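Home Tech | Features

The Robot Will Tidy Up Now (Give It a Minute)

By the Features Desk
December 14, 2023

I have a shelf problem. Books come off it, they land on whatever flat surface is closest, and there they stay until somebody's mother visits. So when Drerkano, a small outfit that wants to teach machines to do the boring stuff at home, said I could come by its workshop in Ellis and try my hand at training one, I had my coat on before I'd finished reading the email.

The chore was book tidying. You take a hardcover lying flat on a table, lift it, and get it standing in a holder without knocking the holder over. My kid could do it at two! A robot mostly can't, or couldn't in July, when the team started. Their best software run this fall managed 24 good tries out of 42, and they were thrilled with that.

What surprised me is how much of the work is done by people. You hold a pair of grippers and do the job yourself, again and again, and the software learns from what your hands did. Uvent, the company's name for its training program, had 243 of these book runs saved when I got there. My share of the next batch felt like a whole afternoon of shelving at the library – with pliers.
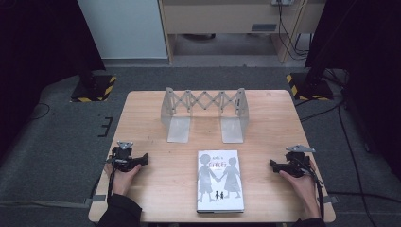

Why a book is so mean

A book lying flat gives you nothing to grab. The edges are low, the cover is slick, and if you squeeze from both sides and tilt even a little, it slides right out and smacks the table. I dropped it plenty. I also shoved the holder with my elbow twice, and it folds like an accordion, so that was me starting over.

Then there's the part I'd never thought about, the view from down at the fingers. No title, no shelf, no idea what room you're in, just two black fingertips with their covering frayed and a whole lot of wood grain. Scuffs, too. I asked if the marks on the table bother the software and got a shrug and a "sometimes," which I kind of loved.
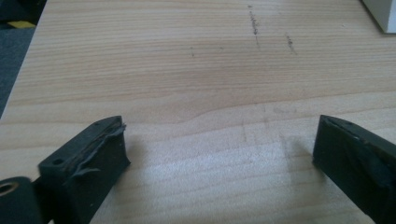 So, can I buy one yet?

Nope. Ivside, the other company I called for this story, is working on laundry and told me much the same thing: the machine does fine with the towel it knows and falls apart over a bath mat. Drerkano's people wouldn't give me a year either. They'd like a second kind of book first – a floppy paperback, which they talk about the way I talk about my taxes.

I came home sore in both thumbs and put almost every book back on the shelf. It took me ten minutes, and I'm still pretty pleased about it.

Comments (3)

shelfish_in_ohio: 24 out of 42 is better than my husband.

PaperbackWriter88: Call me when it can do a fitted sheet. I'll pay whatever they want.

mgk: Did they say how long one try takes the robot? The article skips that and it's the number I'd want.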